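Sinenard Student Robotics Program
Team Resources: Workshop Guides

Recording a Hand-Held Gripper Demonstration

Applies to: Perham Division and Escobedo Division teams
Last revised: March 6, 2025

Purpose

Teams entering the Household Objects event are required to submit a set of demonstrations recorded with the hand-held gripper. This guide sets out the procedure for preparing the work surface, approaching the object, closing the fingers and saving the result. It should be read together with the safety sheet issued to each school at registration.

Before you begin

Each team will need the gripper, a charged battery, a memory card with free space for the full set, one object from the approved list and a table that does not rock. Glass objects may be used by Escobedo Division teams only. Safety glasses must be worn whenever glass is on the table.

Check the gripper before every session. Squeeze the trigger fully and release it. The two fingers should meet along their whole length and open again without sticking. If one finger arrives ahead of the other, loosen the screws on that finger, square it against its partner and tighten again. Do not oil the linkage. Teams using the older Zekent trigger should also confirm that the return spring is seated.

Step 1. Prepare the surface

Clear the table of tools, paper and spare parts. Wipe it with a dry cloth. Place the object at least 30 centimetres from every edge, and turn off any lamp that throws a bright patch near it.

Step 2. Set the starting position

Hold the gripper with the fingers closed and pointed at the object. The fingers should line up with the middle of the object, and both sides of the linkage should appear at about the same height in the camera view. Hold still for a slow count of two before moving. Recordings that begin with the gripper already in motion will be returned to the team.

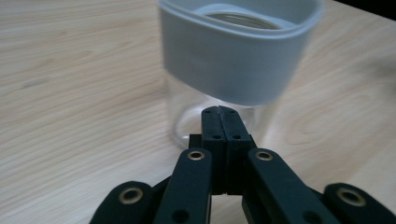 Workshop Guides, Issue 4, page 78

A sleeved glass container is a good choice for a first attempt with glass. The silicone band gives the fingers a matte surface to close on, while the bare glass lower down is harder to grip and harder to see against wood grain. Aim for the band. Teams that aim at the clear part should expect a higher number of rejected recordings.

Step 3. Open and approach

Open the fingers fully before moving forward. Advance in a straight line at an even speed, keeping the wrist level. If the line is wrong, stop the recording and start again. Corrections made close to the object are difficult for the model to learn from.

Step 4. Close, lift and return

Close the fingers until they touch both sides, then apply only enough pressure to hold. Raise the object 50 millimetres, pause, and set it down on the same spot. Release, back away and stop the recording.

Step 5. Label and save

Name each file with the division, school code, object code and attempt number, in that order. Failed grasps are to be kept and marked F. They are scored separately and do not count against the team.

Submission

A complete set consists of 200 recordings. Sets may be uploaded in parts, but the final part must arrive before the close of entries in May. Schools without a reliable connection may mail a memory card to the Sinenard program office. Cards will be returned with the judging sheets.

Related guides: Replacing Gripper Fingers; Approved Object List; File Naming for Escobedo Division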